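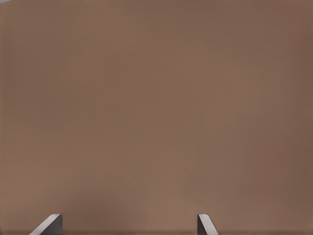

Figure 1. Brown surface, close view (rendered).

Dritcombe Vocabulary Program
Progress report to the Noiphan Fund, second reporting period

Status: on schedule for classroom delivery, behind schedule for teacher training.

1. Scope of the period

The grant supports direct vocabulary instruction in grades nine and ten at the Dritcombe and Putow high schools. Work in this period consisted of finishing the word list, running the fall classroom block, and giving the midyear test. The December reading check was moved to January at the request of the Putow school, where the date fell in the same week as band concerts and makeup exams.

2. Word list

The working list now stands at 567 words. It was drawn from the assigned novels, the biology and history textbooks, and the directions printed on past state tests. Words that appeared in only one source were dropped unless a teacher asked to keep them. Each entry has a plain definition, two sample sentences, and a note on common confusions, for example "precise" and "concise."

Sample sentences for the history words are still uneven. Several were copied from the textbook glossary and use harder words than the one being taught. These are being rewritten and will be replaced in the student packets before the spring block.

3. Classroom block

Lessons ran three times a week at the start of the English period. Teachers introduced new words on the first day, used them in short writing on the second, and gave a quiz on the third. Lesson logs were complete at Dritcombe. At Putow, two sections are missing logs for the last part of the block, and those sections are left out of the results below.

Teachers reported that the writing day took longer than planned. The lesson guide has been changed to ask for one paragraph in place of a full page. 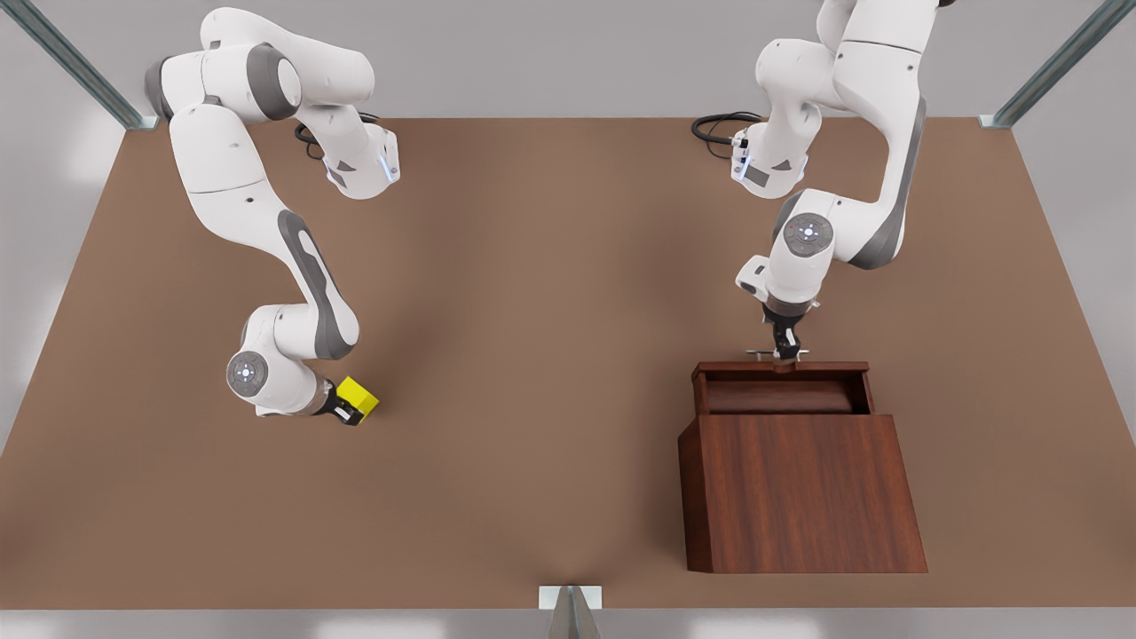
Figure 2. Two robot arms at the far side of a brown tabletop (rendered).

4. Midyear test

The target set in the grant agreement was for 70 percent of tested students to meet the passing score. Dritcombe met the target in both grades. Putow met it in grade ten and missed it in grade nine. The weakest items in grade nine were words with more than one meaning, such as "address" and "novel," where students gave the everyday meaning even when the sentence called for the other.

Scores are kept in Previx. Makeup tests were first entered as new students, which produced duplicate records. The duplicates have been merged and the school totals rechecked against the paper score sheets.

5. Teacher training

Only the first of the 3 planned sessions was held. The second was canceled for lack of substitutes and will be combined with the third in the spring. The combined session will cover words with multiple meanings and scoring of short writing.

6. Spending

Printing is over budget because the student packet grew with the word list. Substitute pay is under budget by a larger amount. We request approval to move the unspent substitute funds to printing, except for the part needed for the combined session.

7. Next period

Revised packets go to both schools before the spring block. The January reading check will be reported separately, with grade nine at Putow broken out by section.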